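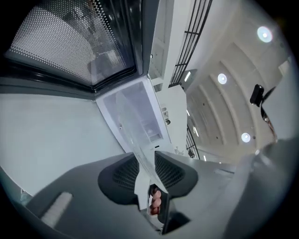 Kęstutis Kairys wants to know why the door clips are so short and whether we trimmed them. No trimming. An episode starts at trigger press and stops at release, so a clip is as long as the grasp was. If you need lead-in frames ask, raw video is kept.

Orneler grasps, v3 - notes

Hand-held gripper, fisheye view, no robot in the loop. Household stuff: microwaves, drawers, bins, taps.

730 episodes total, 462 of them doors and lids. Collected in May at the Tramport site. Up to 4,000 frames per episode, most are far shorter.

Whats in each folder
video, gripper width, pose track, one-line task label

Known problems
- pose drifts near glossy black surfaces, filter before training
- labels say "door" for both door and door liner. will fix
- width is normalized, not mm
- a few failed grasps left in on purpose, marked fail in the label file

Split is by building, not by episode. Please dont reshuffle - test numbers wont be comparable to v2.

Labels by Dzintra Mägi, pose checks by Tõnu Rebane. Bad episodes: send the folder name to Dzintra, folder name only is fine.

Last edit November 30, 2023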